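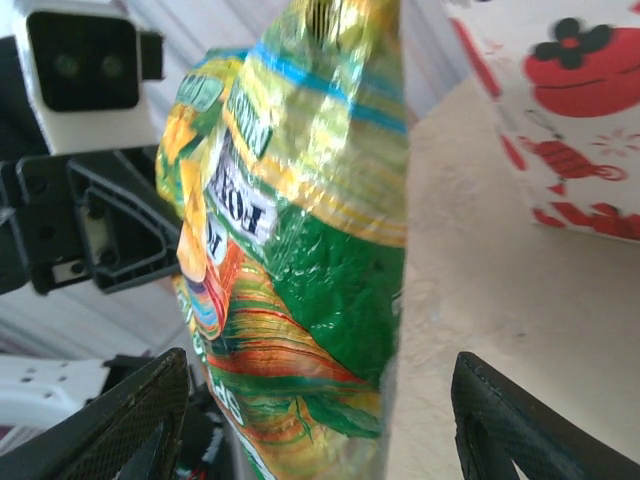

Shiny green wrapping with a light blue stripe and bands of yellow and orange.

The Second Life of a Village Studio

December 5, 2018
By Milagros Espinoza

For thirty-eight years the family Barrientos made portraits in a narrow house near the river. They photographed weddings, first communions, soldiers before departure and babies on a sheepskin. When the studio closed, the glass plates and the negatives stayed upstairs in boxes for shoes, and the roof above them was not good.

Today the archive has 3,000 negatives with a number and a place on a shelf. The work is done by Florencia Insaurralde, who studied chemistry and came to photography by the side door. She rents the ground floor of the same house and she still uses the old darkroom sink.

"At first I wanted only to save the glass," she told me. "The film looked strong to me. Then I opened the first can and I smelled vinegar."

The vinegar smell is known to all people who keep old film. The acetate base breaks down slowly and gives off acid, the film shrinks, and the emulsion on top begins to make small channels. It cannot be turned back. It can be made slower with cold, so Insaurralde bought a second-hand freezer from a closed bakery and packed the worst negatives in two sealed bags each, with a humidity card between.

The glass plates gave other problems. Of the first 200 that she examined, 34 had a crack or a missing corner. She does not glue them. Each broken plate lies flat between two pieces of board, in a folder with four flaps, and is scanned in this position.

Faces Without Names

The older Barrientos wrote everything in a notebook: the name of the client, the size of the print, the price. His son wrote almost nothing. For this reason the portraits from the later years are the most difficult, although many of the sitters may be still alive.

In October, Insaurralde printed 100 of these unknown portraits and hung them with clothespins in the hall of the public library. Visitors could write on a paper under each picture. Santino Cáceres, a retired bus driver, found himself at the age of six, in a borrowed jacket, beside a cousin he had not seen for a long time. He stood there a good while and then asked for a pencil.

Not all the papers agree. One bride has received three different names, and two of them from the same family.

Hui-mei Yeh, who restores paper and photographs in the capital, came for four days to look at the hand-colored prints. She advised to leave the pink cheeks as they are, also where the color goes over the line of the face. "It is how the client paid for it," she said.

The exhibition remains in the library until the end of winter. A small book is in preparation with the publisher Mostetti.

Comments

Kalliopi I.: My grandmother had one portrait with this sheepskin! Is it possible to send a scan by email?

tulov_negatives: Please write which type of sealed bags she uses for the freezer. Mine became cloudy.

R. from the valley: The bride is my aunt Elvira. I wrote it on the paper also.

Recent in Photography
Learning to Read a Contact Sheet
Five Street Photographers and Their Shoes
How to Store Color Slides at Home

We use cookies to improve your visit. By continuing to read you accept our cookie policy.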